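Gripper swap for a two-arm tabletop rig: stock fingers, Bunov wedges or something else?

Forum index > Arms and end effectors > Small arms

wristflop
Posted Wednesday, December 18, 2019

OK so I've been going back and forth on this for weeks and I want to hear from people who have run any of these for longer than I have. I have a pair of small servo arms facing each other across a table, and I've got three options for fingers:

1. the stock ones that came with the arms
2. the Bunov wedge fingers, parallel jaw
3. the Cusi soft pads, which clip over pretty much anything

Cost is not a huge deal. The wedges were 87 for the pair, the Cusi pads were less than lunch. What I care about is whether I can stop babysitting the thing.

My test is electrical tape rolls in and out of a tray. I like tape rolls for this because they're cheap, they're all more or less the same shape, and there are two completely different ways to pick one up. You can squeeze the outside, or you can put a finger down the center hole and pinch the wall. The second way is so much nicer near other rolls since you don't need space on both sides. Do that with stock fingers though and you're fighting for every millimeter.
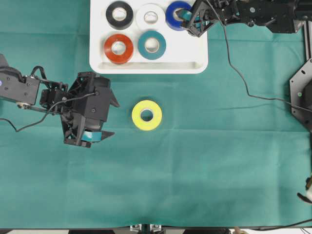 The wedges get into the core without much fuss, even when my calibration is a little off, and it is always a little off. The wrap of teal tape on the fingers was my cheap fix for slipping. It does help! I wouldn't call it a solution. It peels, and then it sticks to the thing you're trying to let go of, and then you have a whole new problem.

So the question is, do I stay with wedges plus tape, or do I clip the Cusi pads over the wedges and retune everything? I ran 175 picks on wedges and I'm pretty happy, but the releases are still ugly.

baxley_t
Pads. Every time. I don't understand why people try to do grip with geometry when rubber exists.

wristflop
I mean, I hear you, but the pads add thickness and then I can't get down the hole anymore. Have you done core picks with them on?

baxley_t
No, I grab from the outside like a normal person. Leave more room between your rolls.

mill_and_pray
"Leave more room" is fine until the whole point is that you don't control where stuff lands. I had the Cusi pads on for most of the spring and took them off in May. They were great for the first couple of weeks and then they picked up every bit of dust and lint in the building. If you're working on a cloth it'll be worse. I was wiping mine down with alcohol every morning like I was prepping for surgery.

What controller are you on? Half of what people call a gripper problem is the controller closing too fast.

wristflop
Ternura board, the older one. And yeah, I've wondered about that. I've got close speed at 230 right now, which is whatever unit they use (the manual doesn't say, thanks Ternura). The default is 500 and at 500 it was flinging things.

mill_and_pray
500 is nuts for anything that rolls. Try lower still and see if your release gets better too, the open ramp is tied to the same number on the old boards. Took me an embarrassingly long time to find that.

tinyforklift
Jumping in as someone who also runs a pair. Do you have both arms working at once or are you taking turns? I found the finger choice mattered way less than how wide the jaws have to swing open on approach. My old grippers opened so wide they'd knock into whatever was next to the target. With two of them going it was like bumper cars.
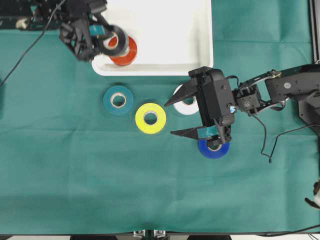 Austra Dambrauskienė
Moderator, Arms and end effectors

Moving this over from General, and I have opinions, so I'm staying.

tinyforklift is right about jaw swing and I think it gets ignored in every comparison I read. People post holding force and they post price. Then you put a fully open gripper down among rolls that are close together and the back side of one finger is sitting over the neighbor before you've done anything. A pointed wedge is a bit better there than a square finger, but you still have all that width behind the tip. The fix that worked for me was boring: don't open all the way. Set an approach width per object and only open as far as you need. On the Ternura boards you can do it with a position limit, no firmware change.

On pads versus wedges, I'd keep the wedges for core picks. I would not wrap them in electrical tape long term. The adhesive creeps when the fingers are squeezing all day and you end up with a gummy edge right where you want it clean. Heat shrink over the tip lasts longer - not forever, but longer.

baxley_t
Heat shrink is slippery as anything. I tried it on a pair of printed fingers and couldn't hold a marker.

Austra Dambrauskienė
The plain kind is. Get the textured kind sold for tool handles. If you did try that one and it still slipped, then fine, we disagree.

baxley_t
I did not try that one.

wristflop
Ha, ok. I'm ordering some. And the approach width thing is so obvious now that you've said it, I've been opening to full every single time because that's what the sample code does.

servo_gravy
Can I ask the camera question, because I don't think fingers are your whole problem. How do you know where the hole is? If you've only got a camera looking down from overhead, the gripper covers the roll at exactly the moment you care. You're basically doing the last bit blind and then blaming the fingers.

I put off getting a second view for ages (cheap, lazy) and when I finally stuck a Prultska camera low and off to the side, I could see which misses were height and which were sideways. From straight above those two look the same. I was sure mine were sideways. Almost all height. 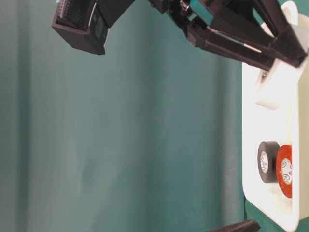
Posted by mill_and_pray
Senior member

Agree on the side view, with one gripe: white rolls. Mine get lost against anything pale as soon as the lights are on full, and the side camera is usually the one that blows out first. Black and red I can find all day long. I gave up on auto exposure and locked it dark, so the picture looks terrible to me but the edges are there. The Prultska has a manual setting buried in the second menu if anybody's looking for it.

Another thing a side camera is good for is rolls that are standing up on edge. My overhead detector sees one as a skinny little rectangle and has no idea what to do with it. And you can't do a core pick straight down on a roll like that anyway, you have to come at it from a different direction or squeeze the width.

servo_gravy
Yes! I squeeze the width on those. The wedges are kind of bad at it, the tip is too narrow and the roll wants to pivot. That's the one place I'd say baxley has a point about pads.

baxley_t
Screenshotting this.

tinyforklift
Could you do pad on one finger and bare wedge on the other? Bare one goes down the hole, padded one stays outside.

wristflop
Oh that's kind of great? The outside finger has plenty of room compared to the one in the core. I have spare pads so I can try it tonight on one arm and leave the other how it is.

Austra Dambrauskienė
I've run it that way. It works, but recenter your grasp afterward. The pad moves your closing midpoint over by its own thickness, and if you don't account for that you'll drag the roll a little each time you close. Also only one of the fingers can be "inside", so your wrist rotation has to pick a side and stick with it.

wristflop
Noted. So the list for now is close speed down, approach width limited, pad on the outside finger only, side camera when I can find a mount that doesn't wobble. Heat shrink when it gets here.

mill_and_pray
Change one at a time or you'll never know which one did it.

wristflop
I am absolutely going to change all of them at once

servo_gravy
For the camera mount, what are you clamping to? I've got a couple of spare arms from a desk lamp that hold surprisingly well if you crank the joints down. PM me if you want one, you'd just cover shipping.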